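Kozan Clear Wash Bag, box shape
Item 3624
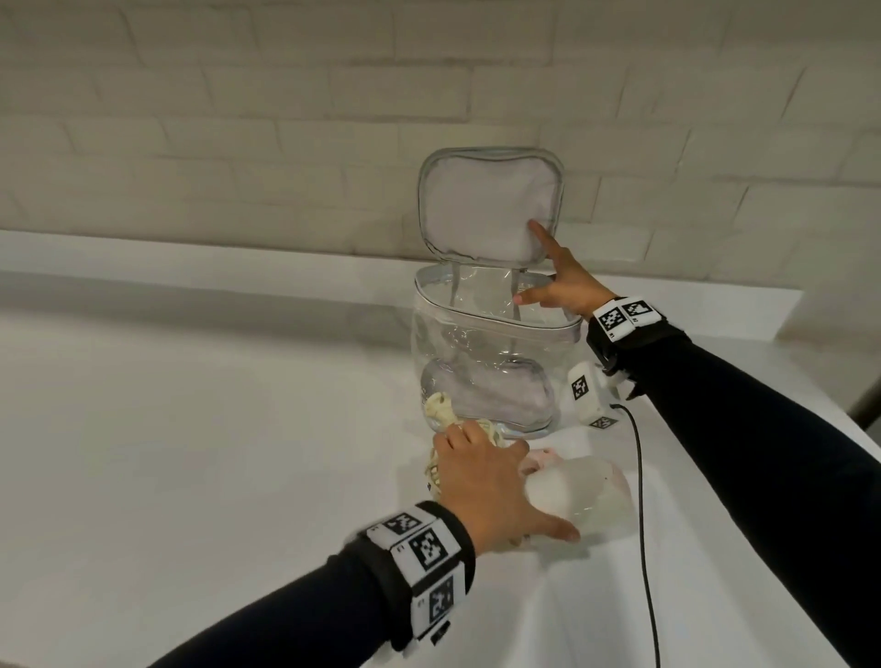
I've been selling wash bags for long enough to have opinions about them, and my main one is that most are far too floppy. You unzip them on the edge of a hotel sink, they fold in on themselves and your toothbrush goes on the floor. The Kozan is a proper box shape, so it stands up by itself on the side and you can get both hands in (well, one and a half). The lid will flip right up and lean against the wall behind, like the one on the white counter, and then you've got the whole top open and can see what's what. The sides are see-through too, so no more tipping everything out to find the tweezers!

I first came across these when Nimal Hettiarachchi brought one along on a walking weekend and I spent most of breakfast asking him where he'd got it. I ordered a dozen for the shop in October and they were gone before I'd got round to writing this page. We now keep them in all year.

What it's made of

Clear vinyl, with a silver-grey zip that goes round the rim. There's a soft fabric panel inside the lid and another in the base, a sort of greyish lavender, and two grey fabric straps joining the lid to the back. The vinyl is fairly thick. It smells a bit when it first comes out of the packet, I won't pretend otherwise, but leave it open on a windowsill overnight and that goes.

What fits

I get a full-size toothpaste, a deodorant, a hairbrush with a short handle, sun cream, a flannel in a sandwich bag and all my bits and bobs in mine, and it still zips. A tall 400 ml shampoo has to lie down, and then it takes up most of one side, so I decant. If you're a big-bottle person, have a look at the Hastau roll bag instead, it's longer and it has a hook.

Can I take it through airport security?

I get asked this more than anything else. It's clear, but it's a roomy bag and airports have their own rules on the size of bag for liquids, and they do keep changing. Please check with yours before you fly. I use mine for the suitcase and a little flat one for my hand luggage.

Looking after it

Warm water, a drop of washing-up liquid, a soft cloth. Dry it with the lid open. Don't put it in the washing machine (Aravind Annamalai did, and sent me the photos) and keep it off radiators. If the zip gets stiff, rub a candle stub along it and run it back and forth a few times. Vinyl goes hard in the cold, so if it's been in the car all night give it ten minutes indoors before you start bending it about.

Other things people use them for

Knitting, mostly! A ball of wool and a sock in progress go in nicely. Also felt pens, first aid kit, baby things, and Arvid Lie keeps his fishing flies in one and says he can pick out the box he wants without opening it.

Ordering

Sold singly. The matching flat pouch is item 1261 and comes separately. Orders go out by second-class post, and if you get yours in before 2 pm I'll usually manage it the same day. Returns are fine within a month as long as it hasn't been used, just pop your order slip in with it.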